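Ernholm Docket - court and protest case tracker
Desktop edition, single license or campaign office pack

When the government decides somebody has committed mischief, the paperwork arrives in bulk. Docket keeps it in order. You enter a case once, and from then on every hearing, adjournment, bail condition and stern letter sits in a list you can search at two in the morning, when you will want to.
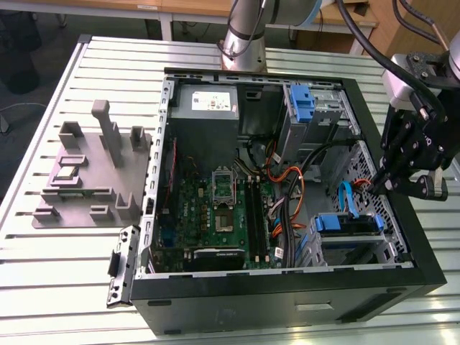
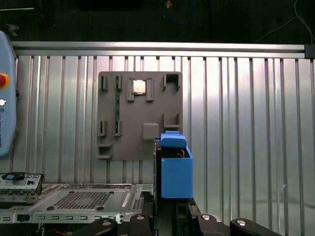

Top: open tower case, lying on its side. Bottom: gray square board against a ribbed metal panel.

Docket was written for legal defense funds, civil liberties groups and the sort of reporter who still reads the whole ruling. It takes no side. It will track the case of a trucker, a tree sitter or a town councilor with equal patience, and it has never once appeared on a talk show.

What it does

Bail conditions are stored as plain sentences with a start date and an end date. If a court changes one, the old wording stays underneath, struck through, so you can see what your client was forbidden to do in August and is now merely discouraged from doing.

The Surnar import reads hearing lists from most court websites, including the ones that appear to have been designed as a deterrent. Scanned pages work too, provided the clerk put them in the right way up. Sideways is fine. Upside down costs you a click.

Donor records are kept in a separate file with its own password. We get asked about this more than anything else. The two files do not talk to each other, and there is no setting that lets them.

Quote Check compares what a politician said about a case with the text of the charge sheet. It marks the differences in yellow. Some users have asked for a second color.

Specifications

Cases per file: 1000
Court list formats read: 218
Charge and offense templates: 432, editable
Users on office pack: 75
Internet connection: needed for import only
Printing: letter and legal, or a long thin format requested by the Givthorpe office and kept because it turned out to suit banners

Compatibility

Runs on any desktop bought in the last several years. Files made in Lüthi Casebook open directly - footnotes come across, colored tabs do not. Please keep a copy of the original until you have checked the dates, as Casebook writes the month first or the day first depending on its mood.

Updates are free for the life of the version. Docket does not give legal advice, and neither do the people who answer our phone, although one or two will sigh in a helpful direction.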